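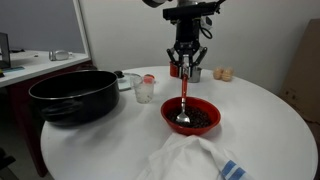

Home Kitchen Basics, Evening Course
Handout 5: Scooping, Measuring and Setting Out
Vanondale Adult Learning Center
2018-09-11

Welcome back, everyone, and thank you for leaving the sinks so tidy last time. Tonight is a gentle session with hardly any cooking in it, and I know a few of you will be itching to light a burner, but please bear with me (the pot comes later, I promise!).

Dry goods first. Most of us learned to scoop by watching somebody else do it, and most of us picked up a few bad habits along the way. Dried beans, rice and coffee all behave a little differently under a spoon. Rice flows, so it fills the bowl of the spoon neatly and can be leveled with a finger. Beans and coffee beans sit in a heap with gaps between them, and a heaped spoonful is never quite the same twice. If a recipe really depends on the amount, use the scale.

Hold the spoon upright to start, slide it in near the front of the heap, then tip the handle down toward you as you lift. Going straight down in the middle pushes everything up the sides and over the rim, and you will be chasing beans across the floor until the end of class. I speak from experience.

Setting out. Before you begin a dish, put everything it needs on the table. Wide things like the pot go to one side, small cups toward the back where a sleeve won't catch them, and the bowl you are working from goes closest to you. Set the pot lid down flat. Eggs roll, so keep them well in from the edge, or stand them in a cup if your table has a slope like my old one in Okden did. Keep a towel within reach, too, and shake it out between jobs.

Plain rice, for practice. Work in pairs. Each pair needs:

Rice, 900 g for the whole evening (you will not cook all of it)
One cup for scooping, the same one all the way through
A pot with a lid that fits
A bowl for rinsing

Fill the cup, level it, weigh the rice and write the number down. Tip it back and do it again, 5 times in all. Compare your numbers with your partner's and have a chat about why they differ. Then rinse one cup of rice until the water is nearly clear, and we will cook that together.

For next time: read pages 40 to 64 in the course book, and bring a spoon from home that you like using. It can be any size. Mine has been with me since a July vacation in Skuston, and I would be lost without it.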